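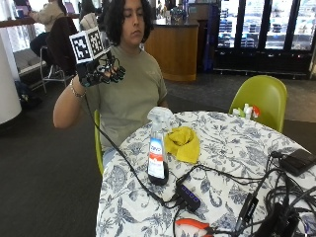
3 min read

CLUNMONT RACEWAY TO WELCOME JANELL TOURING CAR CUP FOR NOVEMBER ENDURANCE FINAL

Clunmont Raceway is delighted to announce that it will host the closing round of the Janell Touring Car Cup this November, bringing the series back to the hill circuit for the first time since the pit straight was resurfaced. The final will be run as a single race of 308 laps on the short course, with a full grid of 40 cars and 2 drivers sharing each one.

It has been a long road to this point, and we would like to thank everyone who wrote, called or stopped one of us at the gate to ask when the touring cars were coming home. Your patience has been wonderful, and so have your many suggestions about the parking.

"I drove my very first touring car race at Clunmont, and I spent a good part of it facing the wrong way," said Stefaniia Kobzar, race director of the Janell Touring Car Cup. "I have been fond of the place ever since. It is narrow and it is bumpy through the bottom section, and the drivers come in tired and grinning. I can't think of anywhere I would like better for the last race of our season."

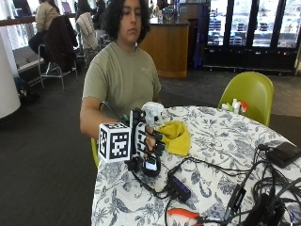

The endurance format is new to the series. Each car must make at least four pit stops, and neither driver may stay at the wheel for more than 90 laps in a row. Refueling will be done in a separate lane behind the old timing tower, with the entry just past Skitgate corner, so regular visitors should know that the footpath there will be closed once the race has started. The wooden footbridge stays open all day, and there is a lovely view of the braking zone from the far end of it if you get there early.

Trummer, the series tire supplier, will bring a harder compound for the final. "Clunmont is tough on the left front, and the new surface has more grip than we expected in testing," said Jörg Fuchs, trackside engineer for Trummer. "Teams that are gentle in the first hour are going to be happy people in the last one - at least that is what I keep telling them, and a few have even written it down."

The championship itself is still wide open. Ertuğrul Kozan leads the standings after his win in the previous round, with Jin-sol Na close behind and well within reach of the title. Both will name their co-drivers before practice opens on Wednesday of race week.
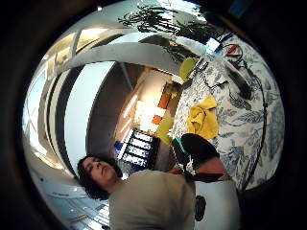 At the table with the blue and white leaf-patterned cloth.

General admission is limited to 3000 tickets, and children under 12 come in free with a paying adult. Tickets include the open paddock, the support races and the evening prize-giving on the grass behind the pits, weather permitting. If it rains we will all squeeze into the scrutineering shed, as we have done before.

"We wanted this to feel like a proper day out for families as well as a serious race," said Dong-geon Byun, general manager of Clunmont Raceway. "Please bring a blanket, bring your ear protection, and do come over and say hello."

Gates open at 7:30 a.m. and the race starts at 11 a.m. Media accreditation requests should be sent to the Clunmont Raceway press office before the entry list is published.

Enjoy our news? Sign up for the raceway newsletter and get it in your inbox. You can unsubscribe at any time.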